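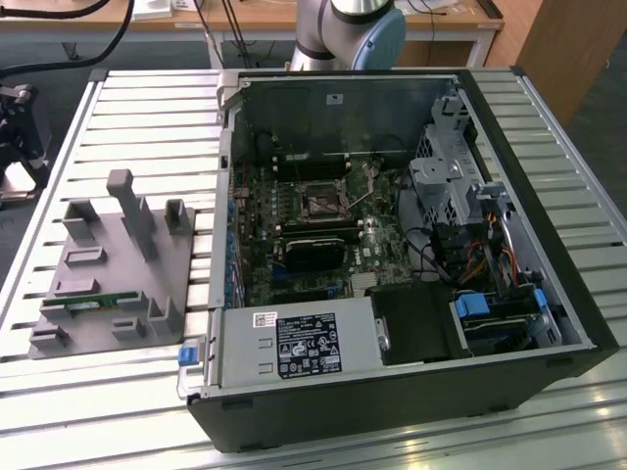

Workshop Builds > Arms, Grippers and Jigs

Thread: PC-building arm, printed fixture plate and a question about sockets

skovik_shed
Evening all. I promised a proper write-up back in May and then the garden happened, so thank you for being patient with me. The job is still the same: get the arm to fit parts into an old tower lying on its side on the slatted bench, with everything it needs waiting on a grey plate next to the case. I call the plate Landico, after the boat my grandad never finished (I do hope this one goes better!). It's on version 13 now, and most of those were me moving holders a tiny bit to the left and then moving them back again.

The CPU has its own holder with clips at the corners, and the green boards go in slots lower down.

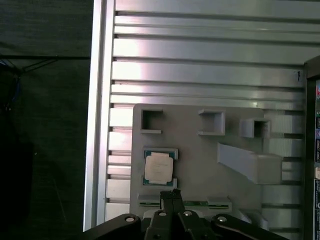

Landico v13 from the gripper camera, fingers just below the CPU holder.

My question is about the square sockets along the top. Would you keep them square, or open them up so the fingers have more room?

drurnton_dave
Lovely to see this moving again! I'd open them up, every one. My own arm never comes in perfectly straight, and a full wall is just something else to bump into. I lost a whole Friday to that.

carrier_pigeon
I'm going to disagree with Dave, kindly, as he knows I always do. Walls are what hold a part still while you're grabbing it. Leave them alone and put a slope on the inside edge. Mine has a 2 mm slope and I've been very happy with it.

drurnton_dave
A slope is fine until you print it in a hurry and it comes out like a staircase.

carrier_pigeon
Then don't print it in a hurry, you daft thing!

skovik_shed
You two are better than the telly. I'll try one of each on the next plate and report back. Meanwhile, one more from the gripper camera, with a Xeon held upright between the fingers.

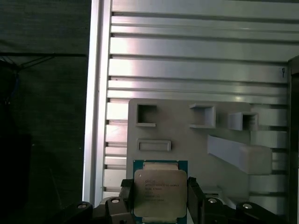 Re: grip on the CPU

bench_and_biscuits
Hello, long-time reader, and I've enjoyed this thread enormously. Are you gripping by the edges only? I'd want something soft on those fingers before going anywhere near a motherboard, but then I'm a worrier.

skovik_shed
Edges only, yes, and I keep the force setting at 18. I tried 17 and didn't trust it. Soft pads are a good thought, so if you've a favourite material do please tell me.

carrier_pigeon
Bicycle inner tube, cut thin. Dave will say otherwise.

drurnton_dave
Dave says silicone.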